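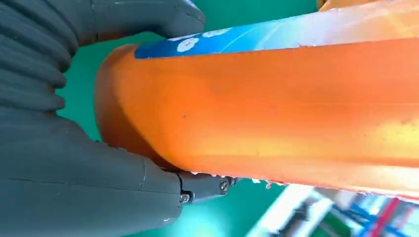
Orange surface at close distance, with faint speckles and small dark marks.

Packing Table and Storage for Bottled Goods
Progress report to the Brondberg fund, second period
Prepared by Ott Lūse, Massawe site

1. What we agreed to do

In the first report we promised three things for this period: to finish the table where the bottles are checked, to arrange the shelves near it, and to write a simple rule for which bottles can go into a box and which must be put aside. The first is finished. The second is finished for the most part. The rule exists and is used every day, but we are still not satisfied with its wording.

2. Surface marks on the bottles

The orange bottles show marks more easily than the white ones we handled before. In strong side light the color looks almost yellow, and small dark spots are difficult to judge. In the beginning two persons could look at the same bottle and give two different answers. Erick Wanyama therefore prepared a set of 12 reference bottles, from very clean to clearly damaged, and they are kept in a drawer under the table. When there is a doubt, the bottle is compared with the set.

The supplier, Jemex, received our notes in October and answered that most of the small spots come from transport and not from the molding. We accept this for now. They will send the next delivery with paper between the layers, and we will compare.

3. Shelves and access

We had asked for a separate room, but it was not possible to get one this year. The work stays in the large area, and we use the blue racks that were already standing there. The lower levels are for full boxes, the upper levels for flat cardboard and spare caps. The passage was measured again after the shelves were loaded, and it is wide enough for a hand cart. 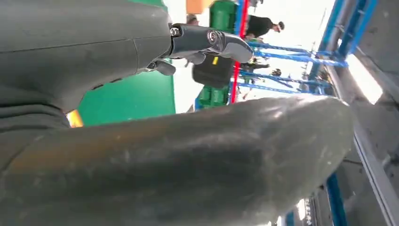 Blue racks in the work area, with the window behind.

Daylight from the window is good in the morning and too strong after 2 in the afternoon. A blind was ordered in November and has not arrived. The cost is small and is covered by the budget line for furniture.

4. The table

The table is now covered with a large green mat. We chose green after trying a gray one, on which the bottles rolled too easily and the work looked dark. The orange stands out very well on the green, and a bottle lying on its side is noticed immediately. Boxes wait on a white table at the far end, so the mat stays free for the bottles.

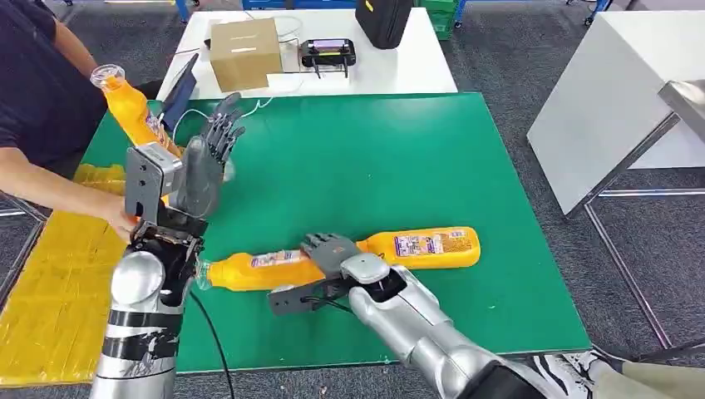
Orange bottles at the green mat; cardboard box on the white table beyond it.

One box takes six bottles, standing, with the cap up. We tried also to pack them lying down – it saved height but the labels rubbed against each other, and Zinura, who receives the goods, asked us to stop. The label should face the long side of the box.

Small things still to improve are the box labels, which are short and easy to miss, and the edge of the mat, which lifts at one corner. Erick will fix it with tape until we decide about a new one.

5. Money and time

We have used 40 percent of the amount for this period. The rest is reserved for the blind, a second set of shelves and a new order of boxes. We do not ask for any additional funds. The work on the shelves is delayed by two weeks, and we expect to finish in January.

6. Points from your last letter

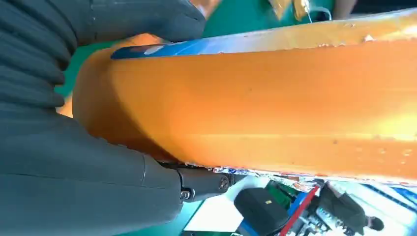 Can a bottle with a damaged label still be packed?
It depends on where the damage is. If the product name and the batch number can be read without difficulty, the bottle goes in the box as normal. If one of them is missing or torn, it is put aside and returned to Jemex with the next collection.

You asked also for the written rule in its present form. It will be sent with the January report, after Zinura has read it and given us their remarks.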